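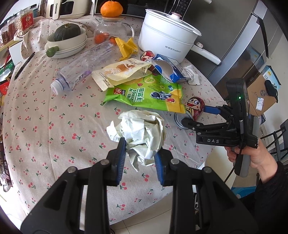 툰덱, 손에 쥐고 쓰는 그리퍼 키트 대여 서비스 시작

로봇 학습용 장비를 취급하는 툰덱(Tundeck)이 2023년 6월 29일 핸드헬드 그리퍼 키트의 대여 서비스를 시작했다. 지금까지는 판매만 해 왔으며, 대여는 개인과 소규모 연구실도 신청할 수 있다.

키트는 그리퍼 2대와 충전기, 운반 가방으로 구성된다. 사용자가 손잡이를 잡고 집게를 여닫으며 물건을 집으면 그 동작이 기록되고, 기록은 로봇 팔의 학습 자료로 쓰인다. 로봇 팔을 따로 설치할 필요가 없어 가정집 식탁에서도 작업할 수 있다는 것이 회사 측 설명이다.

툰덱은 지난 4월부터 식탁 정리 작업을 중심으로 시험 운영을 해 왔다. 구겨진 종이 뭉치나 옆으로 누운 캔, 뜯어진 과자 봉지처럼 모양이 제각각인 물건이 주된 대상이다. 집게 끝 안쪽에는 골이 진 파란색 패드가 붙어 있다. 패드는 소모품으로 분류되며 대여 기간 중에는 무상으로 교체해 준다.

시험 운영을 맡은 차리토 티옹손(Charito Tiongson) 팀장은 "종이는 너무 세게 쥐면 모양이 변하고, 캔은 약하게 쥐면 굴러간다"며 "처음 쓰는 사람은 가벼운 물건부터 연습하는 편이 좋다"고 말했다. 두 사람이 한 대씩 들고 같은 식탁에서 작업하는 것도 가능하지만, 집게끼리 부딪치지 않도록 맡을 구역을 미리 정해 두라고 권했다.

대여 기간은 최소 3일이며 최장 6주까지 연장할 수 있다. 요금은 하루 58달러로, 왕복 배송비는 별도다. 기록 파일을 변환하는 프로그램은 협력사 웨무라(Wemura)가 제공하고 대여 요금에 포함된다. 파손 보험은 신청할 때 선택할 수 있으며, 패드 마모는 파손으로 보지 않는다.

신청은 툰덱 홈페이지에서 받는다. 기존 구매 고객이 그리퍼를 추가로 빌릴 경우에는 한 대 단위로도 신청할 수 있다. 왼손잡이용 손잡이는 아직 대여 품목에 들어 있지 않다.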